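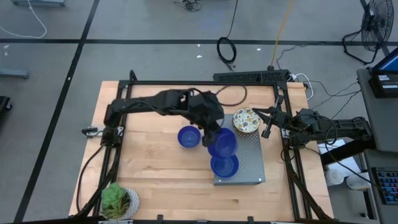
Blue bowl, butcher-block table.

So a former prime minister came to our library in May and read to the children. I won't say which one, partly out of manners and partly because my daughter, who is 5, insists it was a man called Ravberg, and Ravberg is the bear in the book.

The visit was meant to be a secret. By 9 in the morning there were 221 people in a room that seats a good deal fewer, and most of them had voted against him at least once. They clapped anyway. It's remarkable what leaving office does for a person. Two years ago these same neighbors wouldn't have let him merge in traffic.

He read well, I'll give him that. He did the voices. He skipped a page, and a small boy told him so, loudly, and he went back and read it, which is more than he ever did for the budget.

Then came the presents. Every child got a tote bag from Eriletti with a pencil and a sticker inside. Mine traded her pencil for a second sticker before we reached the door, and has since stuck both to the car.

Gráinne Keane wrote it up for the local paper and gave it four paragraphs, three of them about his sweater. The evening news gave it nine seconds, and I'm in two of them, chewing.

Next month it's supposed to be somebody from the Pamadance finals. There's already a sign-up sheet.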